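### 3.2 The bench and what people put on it

I'll admit the bench is my favourite part of this study. Ionuț Stanciu and I argued over it for most of June, because he wanted a full working kitchen with a sink and a bin, and I wanted next to nothing. My worry was simple: give people a busy kitchen and they'll talk about the kitchen. We were after how they think about cooking a small amount of food, for one person, on an ordinary night. So I got my way on the bench, and he got his way on the interview questions (which are better than mine would have been).

What we ended up with is a dark grey countertop, a white wall and a compact toaster oven with two knobs. The vegetables go along the front, where they're easy to reach. Figure 4 has the layout with three of them set out. I like how little there is to look at — a participant walks up and the oven is pretty much the whole conversation. 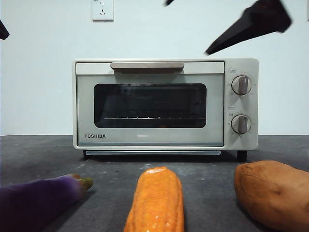
**Figure 4.** Bench layout with the toaster oven (Toshiba) and three vegetables.

### 3.3 Why a toaster oven and not a full-sized one

In the Orkine household survey we collected 672 usable replies, and 147 of those people told us a benchtop oven was the one they used most. That surprised me! I'd gone in thinking of it as the thing you own for toast and the odd frozen pie. Traian Vlad, who ran the survey with me, was less surprised, having lived with one as his only oven all through his degree.

The other thing we liked is that the controls are right there on the front. Two round knobs, one above the other, with the markings printed around them. The little labels above the knobs are tiny and look to be in Chinese, and we left them exactly as they were. Plenty of people in the survey said they cook by knob position anyway ("straight up, then a bit to the right" was one memorable answer), so we wanted to hear how participants would describe a setting in their own words. Before each session we turned both knobs so the grips stood upright, and everyone got the same starting point.

We asked each person to talk through a meal from the vegetables on the bench: what they'd cut up, what they'd leave whole, where they'd put it in the oven and when they'd check on it. The window in the door came up constantly. It's dark, and you only get a dim view of the rack, but people still bent down to peer through it before they touched anything. One participant told me she trusts her nose far more than any window and then looked in four times.

Sessions were capped at 85 minutes, and I don't think anyone minded stopping there. The transcripts were coded first by me and then by Ionuț, using the Dutier scheme for domestic talk with two codes of our own added for size ("will it fit") and for waiting. Where we disagreed we sat down with the recording and sorted it out. The waiting code gave us the most grief — people go quiet when they think about waiting, and it's hard to code a silence. We kept those passages in and marked them separately in Appendix B.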